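Lerport laundry module: anyone on the hire plan?

Home and Service Robots > Buying and hiring

ruppert51
Lerport are offering the laundry module as a hire add-on for their humanoid, 300 a month with a 6 month minimum. Has anybody here had the demo? I look after a small block of serviced flats and we already have stacked machines.

e_strobel
Had the quote in August. Installation is extra and they want the machine model in advance. Ask what happens if you change your washer.

Ardalan S
Too dear for one job. Edunum do a fixed arm on a rail that loads a front loader, and you can bolt it down and forget it.

ladefoged
Disagree with Ardalan. A rail is no good in a bedroom, and the Edunum arm won't reach an upper drum. Doors are the hard part and I'd want to see any kit deal with one before signing.

Ardalan S
Fair point on the upper drum. I'd still want it off the cable.

ruppert51
Does Lerport let you bring your own basket?

e_strobel
Yes, if it's rigid. The soft ones aren't supported.

ladefoged
Pictures of the door and drum work, posted for ruppert51: 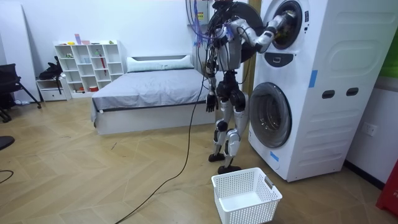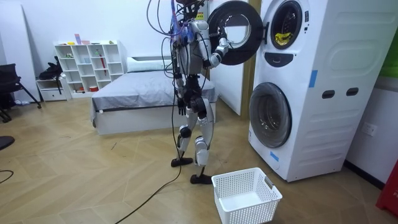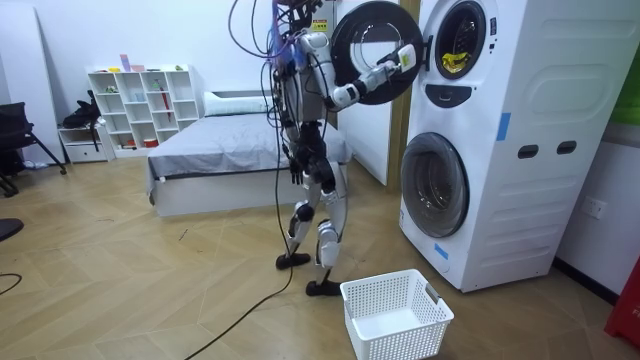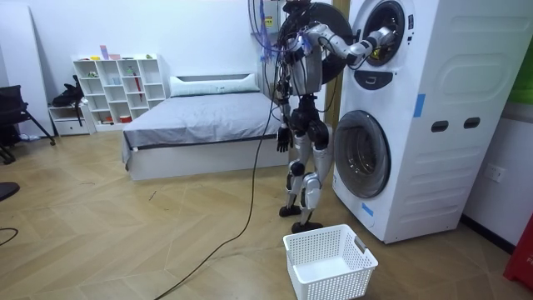
Upper machine of a stacked pair, basket on the floor in front.

ruppert51
Thanks. Same sort of layout as ours. I'll ask them for a shorter minimum term.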